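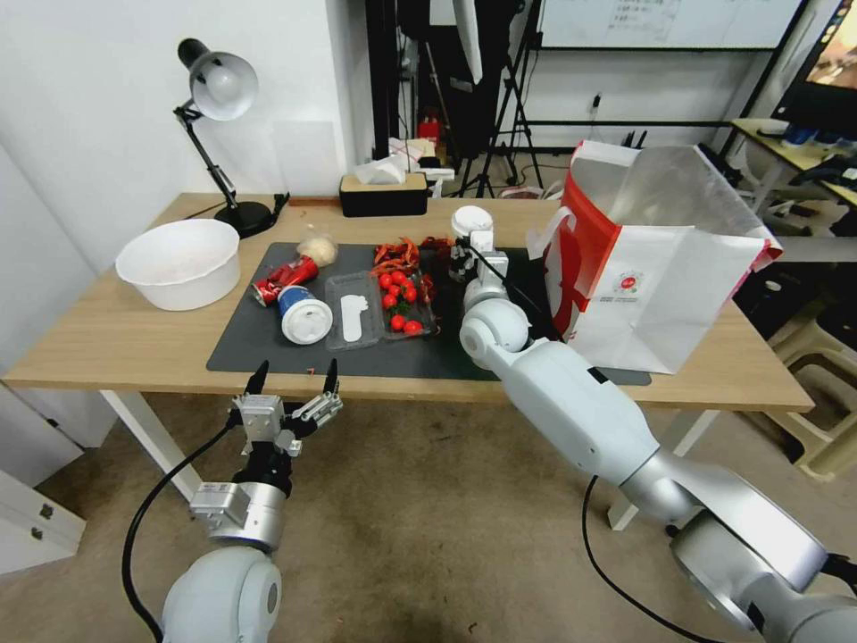

Bossing a regional handball or floorball event into shape takes months, and most of the attention goes to the draw. The rules on court time come last, and they are usually copied from the year before. I think that is the wrong order. A two-day indoor tournament stands or falls on the length of the gap between matches, and the gap is almost always too short. Players need to eat and drink in it. A bread bun in clear wrapping and a can of something is a normal meal at this level, and it takes longer to get down than the five minutes most schedules allow once the team has cleared the bench.

The Bolldale floorball open is the case I know best. It runs each August on 4 courts. The printed gap is short, and it includes the handshake, the signing of the match sheet and the warm-up of the next two teams. Any overtime is taken out of the gap as well. By early afternoon the schedule has slipped, and the organizers recover the time by cutting warm-ups. Goalkeepers pay for this first. A field player can get loose during a first shift; a goalkeeper faces shots from the opening whistle.

Graziella Dal Bello, who drew up the schedule for several years, argued for shorter halves and a longer gap. Arturo Palumbo, for the clubs, opposed it on the grounds that teams travel a long way and want full matches. His point is fair. Teams do want full matches. They also want to finish the second day with the same roster they brought, and the present format works against that. 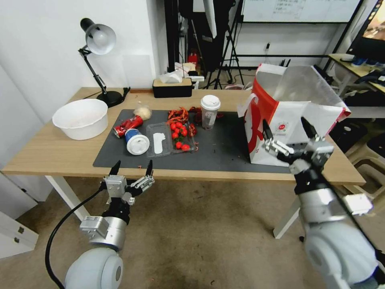
*Photo: Amedeo Melis*

The usual reply is that a longer gap costs matches. It does, but the cost is small if the group stage is cut from groups of 5 to groups of 4. A group of 5 needs ten matches and leaves one team idle in every round. A group of 4 needs six and leaves no team idle. The court time released is more than enough to pay for a proper break. Some clubs would play one match fewer on the first day, and I would accept that.

There is a second change I would make. Overtime in the group stage should go. A draw is a usable result in a group table, and the extra period is the main source of delay - more so than injuries or late arrivals. Keep it for the knockout rounds, where a winner is required, and put those rounds on two courts with nothing scheduled behind them.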